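Where Does Digital Money Sleep? Wallets and Keys, Explained for Kids

By Dwynwen Landeg
2021-10-19

Last time I wrote about what a cryptocurrency is, and I got a pile of letters back. My favorite was from Oanh Vi, who is 11 and wanted to know this: "If you can't hold a Bitcoin, where do you put it so it doesn't get lost?"

What a good question! I had to go and make a cup of tea before I could answer it, and then I got so carried away that my answer turned into this whole page. So thank you, Oanh, and get comfy.

First, a quick catch-up

If you missed the last one, a cryptocurrency is a kind of money that lives only on computers. There are no coins in it that you could drop down the back of the couch. Bitcoin is the one most people have heard of, but there are thousands of others, and some of them have very silly names.

Regular money mostly lives on computers too, by the way. When a grown-up pays for groceries with a card, no bills fly through the air. The bank's computer takes a number away from one person and adds it to somebody else. The bank keeps the list of who has what.

Cryptocurrencies have a list as well, but there isn't one bank in charge of it. Lots and lots of computers all over the world keep a copy of the same list, and they keep checking with each other to make sure their copies match. That list is called a blockchain. You can picture it as a very long notebook where people can add a new page at the end but can't go back and rub out the old ones.

Let's make up a coin

I find this stuff much easier with a story, so let's have our own coin. I'm going to call it the Wemura. (I tried a few names out loud and that one made me laugh.) And let's have two friends, Nicanor and Natalia.

Nicanor has 30 Wemuras. What does that mean? It means that in the big shared notebook there is a line that says this spot has 30 Wemuras in it. That's all! There isn't a little bag of Wemuras sitting in Nicanor's phone. If you opened up his phone with a tiny screwdriver (please don't) you would find no coins.

So the first part of my answer to Oanh is a bit of a surprise. The coins don't get put anywhere. They stay in the notebook, and the notebook is on all those computers at once. What people have to look after is something else, and it's called a key.

Two kinds of key

Every spot in the notebook comes with a pair of keys. They aren't metal keys. They're really very long numbers, so long that you'd get bored halfway through reading one to your dog.

One is the public key. "Public" means it's fine for other people to know. From the public key the computer makes an address, a string of letters and numbers that looks as if a cat walked over the keyboard. If Natalia wants to send Nicanor some Wemuras, she needs his address, a bit like needing your street address to mail you a birthday card. Knowing where you live lets me send you a card. It doesn't let me walk in and eat your cereal.

The other is the private key, and this one is a secret. It's the one that lets you spend. When Nicanor wants to send coins to somebody, his private key is used to make a special signature. All the computers that keep the notebook can check that signature, and here comes the part I think is close to magic - they can tell it was made with the right key without ever seeing the key. Math does that! I've been reading about it for years and it still makes me grin.

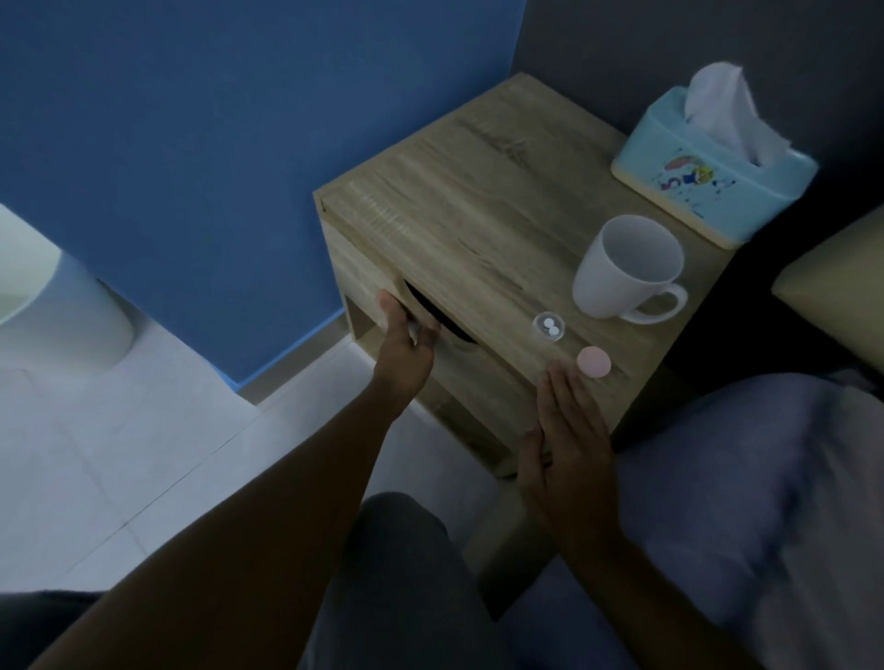 One hand on the drawer of a nightstand.

So what's a wallet?

"Wallet" is a funny word for it, I think. A wallet in your back pocket has money inside. A crypto wallet has keys inside. If I'd been there on naming day I would have voted for "keyring," but I wasn't asked.

A crypto wallet does three jobs. It keeps your private keys safe, it looks in the shared notebook and tells you how many coins you've got, and it makes that special signature when you want to send some.

There are a couple of different types, and grown-ups like to talk about them as if they were soup.

Hot wallets are connected to the internet. An app on a phone is a hot wallet. It's quick and easy to use, so it's handy for small amounts. The trouble is that anything connected to the internet can be reached by sneaky people on the internet, if they find a way in.

Cold wallets are kept off the internet. Some are little gadgets that look a bit like a USB stick. Some are just the key written down on paper. They're slower to use, and you can't pay for a sandwich with one in a hurry, but a thief on the other side of the world can't reach into a piece of paper.

Plenty of people use both. They keep a bit in the hot one, the way you might carry some pocket money, and the rest stays in the cold one, like the money in your piggy bank.

The secret words

A private key is horrible to copy out by hand. Get one letter wrong and it won't work. So some clever people thought of a better way. When you set up most wallets, the wallet shows you a list of ordinary words in a particular order. It could start something like: pencil, otter, window, soup.

That list is called a seed phrase, or sometimes a recovery phrase. All your keys can be grown again from those words, just as a whole sunflower grows from one seed. If Nicanor drops his phone in a lake, he can get a new phone, type in his words in the right order, and there are his 30 Wemuras. They were never in the lake! They were in the notebook the whole time.

But (and it's a big but) the words work for anybody. The wallet doesn't know what Nicanor looks like. If Faustino from down the hall found the list and typed it in, the wallet would say hello to Faustino and let him send the coins wherever he wanted. That's why people who own crypto are told again and again to keep their seed phrase private. They don't put it in an email, they don't take a photo of it, and they don't read it out to a friendly voice on the telephone.

What happens if you lose it?

Brace yourself, this is the sad bit.

If you forget the password to your school account, a teacher can usually sort it out. If a grown-up forgets the PIN for a bank card, they can call the bank, prove who they are, and get a new one.

With a wallet where you hold the keys yourself, there's no one to call. If the key is gone and the seed phrase is gone too, the coins just sit there in the notebook. Anyone can see them and no one can spend them. There are real people who threw out an old computer and then remembered what was on it. I read about one of those when I was eating breakfast and I had to put my toast down.

Some people decide they'd like a company to mind the keys for them. They keep their coins with an exchange, a business where you can buy and sell crypto. Then if they forget a password, the exchange can help. But now they have to trust the exchange. If it gets robbed, or closes, or is run by someone dishonest, the coins may be gone. So there's a risk whichever way you go, and grown-ups argue about which one is smaller. They argue about it a LOT.

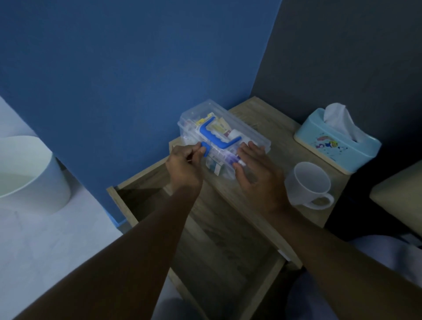

Fingers on the blue latch of a clear box.

Try it yourself: the Dedent game

My nieces and I made up a game for this. You need some paper, a pencil for each person and at least four players. We called our coin the Dedent, for reasons that made sense when we were all very tired.

Everybody picks a silly public name. Mine was Captain Bulletti. Write all the public names on one big sheet with how many Dedents each one has. We started with 15 each. The big sheet is your notebook, so make sure everyone copies it onto their own paper too.

Now each person makes up a secret sign and shows it only to one player, the Checker. It could be a squiggle or a tiny drawing of a duck. When you want to send Dedents, write it on a slip: "Captain Bulletti sends 4 to Moon Goat." Draw your secret sign on it, fold it up, and hand it to the Checker. If the sign is right, the Checker shouts "Good!" and everyone writes the change on their own copy.

After a few turns, compare your copies. Does anyone's look different? Most of the group has to agree on what's right, and the odd one out has to fix theirs. We had one player who gave herself 37 Dedents when she thought we were busy with the snacks, and she was caught in no time.

(Real blockchains don't have a Checker. The math does that job, as I said earlier. But I couldn't get the math to fit on a slip of paper, so you'll have to forgive me.)

Words to remember

Blockchain: the long shared notebook that says who has what.
Address: what you give people so they can send you coins.
Private key: the secret number that lets you spend.
Wallet: the thing that looks after your keys.
Seed phrase: the list of words that can bring your keys back.
Exchange: a business where people buy and sell crypto.

Should kids have a wallet?

I get asked this too, and it's one for the grown-ups in your house. Crypto prices jump up and down like a frog on a trampoline, and people lose money on it all the time, including people who were very sure they wouldn't. Lots of apps don't allow children to have an account at all. You can learn how the whole thing works without owning any, and that's how I started.

If somebody online ever offers you free coins, or asks you for a password or a list of words, don't answer. Go and tell a grown-up you trust, even if the person asked you to keep it quiet.

Next time I'm going to have a go at mining, with a question from Natalia Tlapale, who wants to know if they use real shovels. It should be up in January. Send me your questions before then, and if you play the Dedent game, tell me your silly names!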